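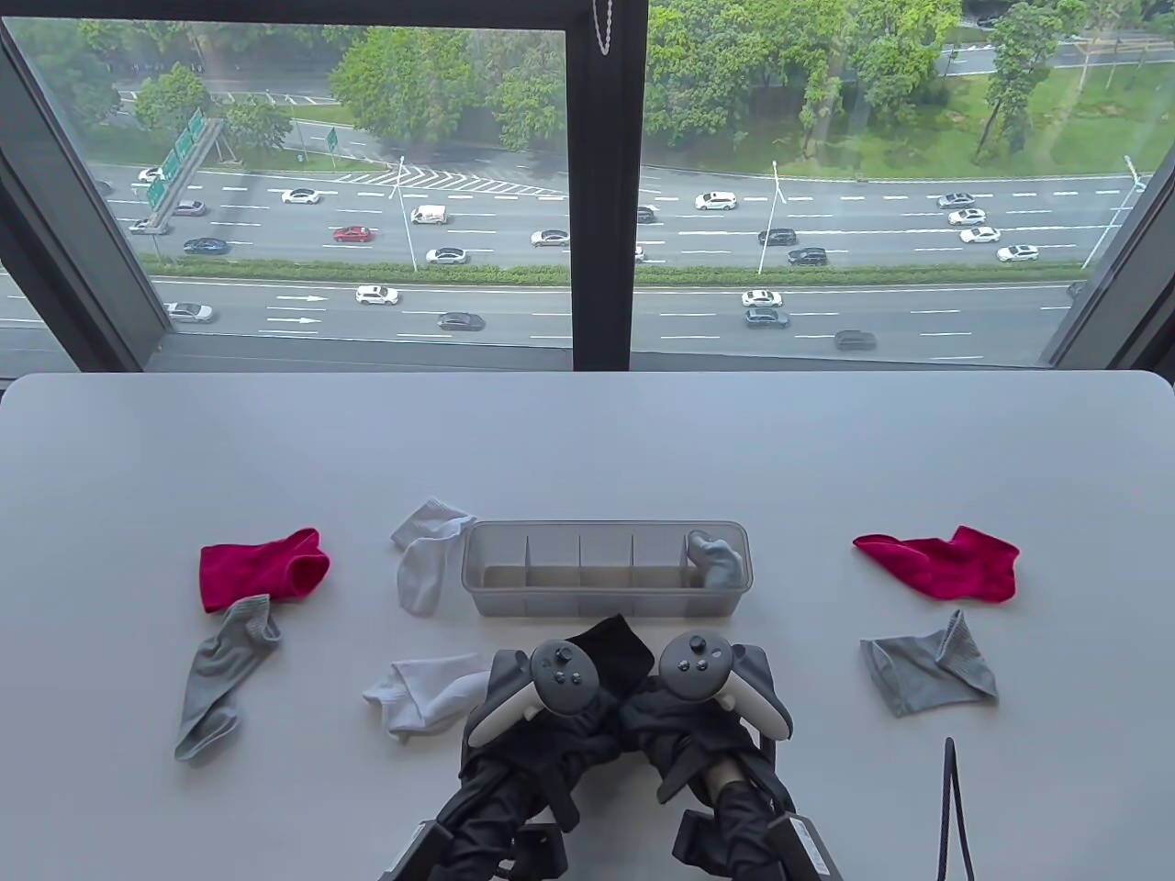
Call for Participants: Household Sorting and Folding Study

The Ren Household Tasks Project in Flollbridge is seeking adult participants for a series of paid sessions on the sorting, pairing and folding of small clothing items. The project studies how people bring order to everyday belongings, and which habits they keep when the container, the items or the order of work is changed. Enrollment is open to residents of Flollbridge and Pornwood. Sessions will be held in July.

The Task

Participants work at a white table placed directly in front of a large window. They are given a set of socks in several colors, among them red, gray, white and black, and a clear plastic organizer divided into compartments. Each sock is to be folded or rolled and placed in a compartment of its own. Participants decide for themselves which sock to take first and whether to arrange the organizer by color. The session leader does not correct the folding — a sock that stands unevenly in its compartment is left as it is, unless the participant wishes to take it out and begin again.
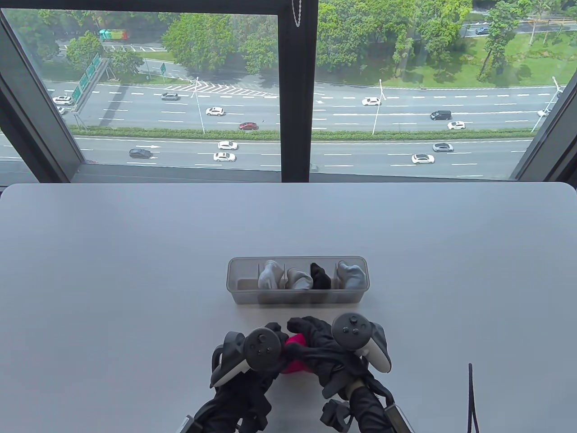 Setting

The study room is several stories up and looks down on a multi-lane highway. Applicants who find moving traffic distracting should say so when applying, and a morning session will be offered where possible. The table is of fixed height. Any applicant who needs a particular seating arrangement is asked to describe it in the application.

Each visit lasts 70 minutes, including a short break and a written questionnaire. Participants are asked to attend 4 visits, on separate days. Black gloves are worn during the task and are supplied in three sizes.

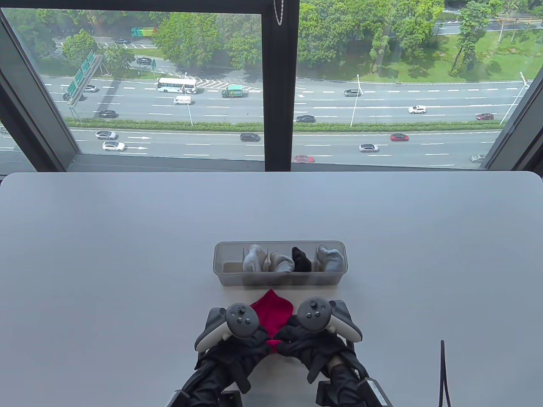

Who May Apply

Applicants must be 18 or older, able to use both hands comfortably for the length of a visit, and able to tell the sock colors apart under ordinary daylight. No experience in laundry work, retail folding or professional organizing is required. Persons who took part in the drawer and closet sessions last year are not eligible for this series but may apply for later ones. Over 326 persons have taken part in the project to date.

Payment and Applications

Payment is made after each completed visit. Participants may withdraw at any time and will be paid for the visits already completed. Applications should be left at the Rorby Building, Room 701, or sent there by mail. Please include a daytime telephone number and the days on which you are available.
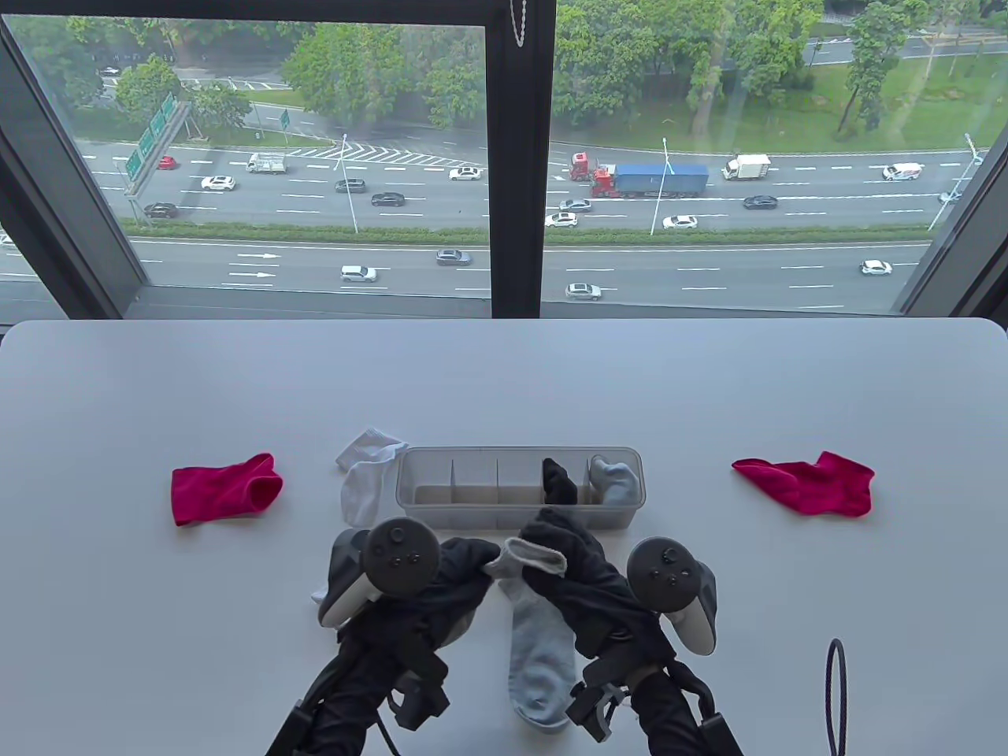

Office of the Session Coordinator
Ren Household Tasks Project, Flollbridge

Posted 02/03/2019

Applicants will be notified in writing of the outcome. Those accepted will receive a consent form, directions to the building and a list of session times. Rings and bracelets should be removed before the session, and long sleeves should fit closely at the wrist. Bags and coats may be left in the lockers outside Room 701.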